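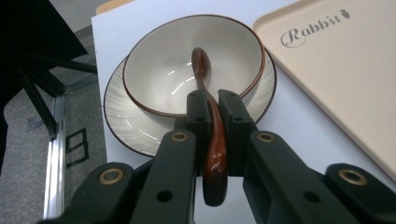

Same stuff keeps landing in the inbox so putting it all in one place. Covers the radio show, the interviews, sending us music and the live nights. Read it before you email please. Last updated November.

## The show

**When is it on?**

9pm till 11pm on Mernbridge Community Radio. Repeat goes out the following lunchtime, with the swearing taken out and usually one track shorter.

**Can I get it outside Mernbridge?**

Online yes. On an actual radio you'll get it as far as Rescombe on a good night, Stalstead no, there's a hill.

**What do you play?**

Rap, mostly. UK first, then whatever else is good. Old and new. Some soul and funk when a sample needs explaining. No drum and bass, there's a whole other show for that straight after us and they're better at it.

**Where are the old episodes?**

On the archive page. Everything from series 2 onwards is up. Series 1 was on a laptop that died – if you taped any of it off the radio, get in touch, seriously.

**Why do the archived ones cut out in the middle of songs?**

Rights. We're allowed to broadcast full tracks but not leave them up for download. Talking stays in, music fades after a bit. Tracklist is under each episode so go and buy the thing.

## Interviews

**How long are they?**

Depends who it is. On air you get maybe a third. Longer cut goes in the archive if the guest is happy with it.

**Can I send in a question for a guest?**

Yes. We post who's coming up a few days before. Keep it to one question. We won't ask about beef, exes or how much anybody got paid, and we won't ask anyone to freestyle if they've said no beforehand.

**You cut out the bit where they slagged off their old label. Why?**

Because the station gets the letter, not them. Label stories are the best part of most interviews and we leave in as much as we can. Named people who aren't there to answer back, we're careful.

**Can I come on?**

If you've got something out or coming out, ask. Doesn't need to be an album. Doesn't need to be on a label either. Send two or three lines about you and a link. Please dont send a 12 page press pack.

**Can I use a clip in my video / essay / podcast?**

Short clip, say where it's from, fine. Whole interview reuploaded with your logo on, no. That has happened more than once and we do ask for them to be taken down.

## Sending music

**How?**

Link by email. Streaming or download, either. No attachments – the inbox fills up and then nobody's gets through.

Put in the subject line:

- artist and title
- clean or explicit
- town you're from, if it's local

**Do I need a clean version?**

For the evening show no. For the repeat yes. If you've only got explicit we'll play it at night and drop it from lunchtime. Bleeps are fine but silence or a reverse sounds better.

**I sent something weeks ago and heard nothing**

We listen to everything but can't reply to everything. If we're going to play it you'll get an email. One reminder is fine. Five is not.

**Do you charge for plays?**

No. Never have. If somebody offers you a paid slot on our show it isn't us, forward us the message.

**Will I get royalties?**

If the track is registered and you're signed up with the collection people, yes, something small. We log every track. We can't do the signing up for you and can't tell you how much it'll be.

**Do you do physical reviews?**

Sometimes. Vinyl and tapes to the station address on the contact page, marked for the rap show. They don't get posted back.

## Live nights

**Where and when?**

Nikzad, the upstairs room, Stalstead. Doors 7.30, first act usually on by 8.15. Next dates are on the front page. There was a Rescombe one too but the venue's shut for building work, no idea when it's back.

**How big is it?**

Capacity is 200, standing. It does sell out for headliners so don't rely on the door.

**Age limit?**

Under 16s with an adult, 16 and 17 on their own if they're out by 10. Bring ID, the bar does check.

**Is there a lift?**

Yes, round the side. Ring the bell or message us before and someone'll come down. Carer tickets are free.

**How do I get on the open mic?**

Sign up sheet at the door, closes at 8. One track each, instrumental on your phone *and* on a USB stick. Phones have let people down. No full vocal tracks underneath, just rap it.

**Refunds?**

Up to the day before. After that you can pass the ticket on to somebody else, just tell us the name. If we cancel, everyone gets thier money back without asking.

## Shirts and tapes

**Is the compilation tape sold out?**

Yes. There were 500 and we're not doing more. Download is still up.

**My shirt hasn't come**

Posting goes out once a week, by hand. Give it ten days then email with your order number. Large and XL are low at the moment, smalls we have loads of.

## Anything else

Email's on the contact page. Comments are open under each episode – first one from a new name gets held till somebody checks it, so no need to post it again.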